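# Localization drops out on our sidewalk robot when headlights hit the camera

**Nabila Khoo**

I'm trying to reproduce a result from the Sonis night navigation paper. Their method matches camera keypoints against a daytime map and scores each keypoint by how stable it was over the last few frames. They report that scoring cuts lost tracks by 40 percent after dark.

On our Granadville route it does almost nothing. Daytime runs are fine. At night the tracker holds until a car comes toward the robot, then the inlier count falls under 37 and the pose jumps. A typical bad stretch has headlights straight ahead, a building with a long row of windows on the left, and blur along the pavement.

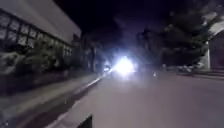 **Sperling** writes that the scoring step was never meant to handle glare. It assumes bad keypoints flicker, and the rim of a headlight bloom can stay put for several frames if the car is coming straight on. So those points get a good score and push out the weak ones on walls and curbs. Try masking anything above a brightness limit before you extract keypoints, and grow the mask a little so the rim goes too. Also check your exposure cap. If it's the same as in daytime auto mode, it is probably too long for night.

**Zurnivov**

Had the same trouble. Masking got me part of the way -- the bigger gain came from trusting wheel odometry more whenever the mask covers a large part of the image. I wouldn't compare directly with the paper's number until you know how many of their night runs had oncoming traffic. I went through 52 of my own and split them into with and without cars. The method helped in the second group and made no difference in the first.

**mapfold_2**

just use lidar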